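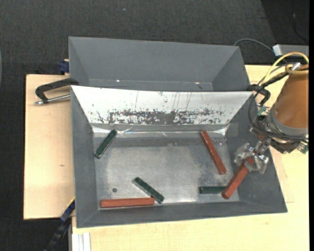
Mudero finger set for bin picking: safety notice

Some sets delivered in January can lose grip when the arm is tilted. The block then slips and may fall outside the bin. The fault is in the finger screws, which were tightened too little at our works.

Please stop the arm, switch off the air and tighten both screws again. Keep hands out of the bin during the test. Replacement screws are free, delivery 8 days.

Contact: Halima Isah, spare parts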